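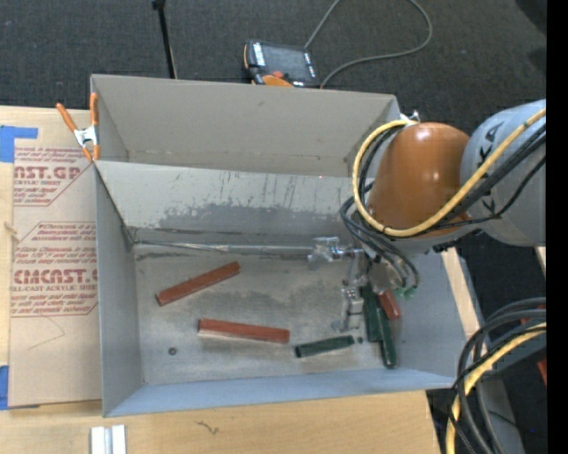 Taking care of a drum kit at home

2010-07-13

I play drums in a small rock band from Jodgate, and most of my practice is in a spare room of the house. During some years I made many mistakes with my kit, so I write down the tips which I use now. They are for a normal acoustic kit, nothing expensive.

Cleaning the cymbals

First look if your cymbals have a special coating. If they do, use only warm water with a drop of dish soap and a soft cloth. Strong metal polish can take the coating off, and it also removes the printed logo very fast. I lost the logo of my ride cymbal in one evening. Wipe in the direction of the grooves, in circles, and dry well with an old cotton T-shirt. Do not leave them to dry by themselves, you will get spots.

Fingerprints are easier to remove on the same day. After a week they are much more stubborn.

Changing a drum head

Take off the old head and clean the edge of the shell with a dry cloth. Run your finger slowly along the edge. If you feel a small bump, it may be only old dirt or a piece of stick. Put the new head, turn all the screws by hand until they stop, and only then take the key. Go always to the opposite screw, half a turn each time. Press the middle of the head with your palm — it can make a cracking noise, this is usually the glue and it is not dangerous.

I write the date inside the shell with a pencil. My snare head lasted 27 rehearsals last time, and I was waiting too long.

Squeaky pedal

One drop of light machine oil on each moving joint is enough. Wipe the rest, or it will collect dust and the carpet will have a black stain. Check also the spring and the small screw which holds the beater. Mine came loose in the middle of a concert in Walto, in the second song, and I played the rest of the set with a beater turned to one side.

Less noise for the neighbors

A thick rug under the kit helps a little with the bass drum. Put a small pillow inside, so that it touches the front head and the back head. For the cymbals I use strips of felt with tape on the bottom side. The sound is not beautiful but for practice it is fine. I also stop at eight in the evening, and this helped more than the felt.

Storing the sticks

Keep them flat or standing straight, away from the heater. To check a new pair, roll each one on the kitchen table. If it jumps, it is bent. Small splinters you can remove with sandpaper number 200, but when there is a deep cut near the tip, throw it away.

Moving the kit

Take a photo of the stands before you take them apart. I put a piece of colored tape on each tube at the height I like, and now I set up much faster. Wing nuts and felts go in a jam jar with a good lid — buy some extra, they always disappear.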